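Search the forums
Enter keywords
Print this page | E-mail this thread

Toy and household swap: flat fee or pay per item?
Posted by Lesia Palamarchuk, August 24, 2023

We need to settle the fee before the September swap. Last time it was $6 a table and several people left with unsold stuff and complained. I'd like to go to $4 and let people share tables.

hollis_b
Four is too low. The hall in Pamodville costs the same whether we fill it or not. Keep it at six and allow sharing.

Omik
Disagree with hollis_b. Sharing at six still means two families pay three each, and then you have fewer tables paid for. Drop the table fee and charge 25 cents an item.

hollis_b
Who is going to stand there and tally items? I did the door in Skamden and it was slow enough with a flat fee.

tworivers
Mixed bins are the real problem. Toys, kitchen things and hair stuff all get thrown in together and buyers won't dig. I'd make people sort first. 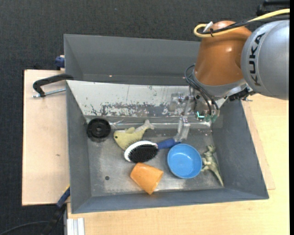 PAMODVILLE, September. The notice should open like that, place and month first, so people stop mixing us up with the Holovko swap. Then the rule on bins. A hairbrush and an orange cup shouldn't be in with a toy dinosaur. Kids' things on one side of the hall, house things on the other.

Omik
I don't mind a mixed bin if it's cheap. Half of what I bring home comes out of those.

Lesia Palamarchuk
I'll put down $4 with sharing and sorted bins. Omik, you can mark one table as mixed. Hall opens at 9.

hollis_b
Still think it should be six.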